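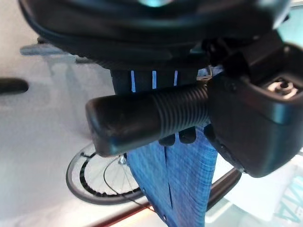 Nandini Chettiar
Cell safety lead, Kildale workshop

Section 2. Before the gripper handles cloth
Revised 05/12/2022

Read this even if you hold the Belay certificate. The certificate shows that you sat through a course. It says very little about what hanging fabric does near a gripper.

2.1 Clear the reach

1. Press stop and wait for the arm to settle. Do not trust the status light alone. Watch the joints.
2. Walk the full reach of the arm and look down as well as across. Spoked wheels, rods and anything else a hem can catch on must be outside the line before you restart.
3. Set the reach line at 700 mm from the work point. The Stillar planning sheet allows less. I have asked twice how that number was reached and have had no answer, so we use ours.

CAUTION: Fabric hanging behind the fingers can hide the pads from the operator. If you cannot see both pads, you do not know what they are holding.

2.2 Check the gripper

4. With power locked off, look over the housing, the screw fittings and the finger pads. Scuffs on a smooth part can stay. Cracks cannot.
5. Pull each garment down by hand and let go. If it swings into the ribbed part, hang it again.
6. Run the first pass at the lowest speed setting, with one hand on the stop button.

NOTE: The wrist camera is not a safety device. It sits too near the work, and whatever is closest to the lens comes out as a dark blur. "The camera would have seen it" is not an entry I will accept in the log.

2.3 Sign-off

7. Log the check on Form 11. Write what you looked at. A column of check marks tells me that you own a pen.
8. Repeat the whole section after every 1000 cycles. Zonent calls this interval conservative. Their test used flat sheets, and we hang clothes.
9. If a step does not fit your job, stop and call Bontu Admasu before you change it. Changes agreed by word of mouth ended in March.

Section 3 covers restart after a snag.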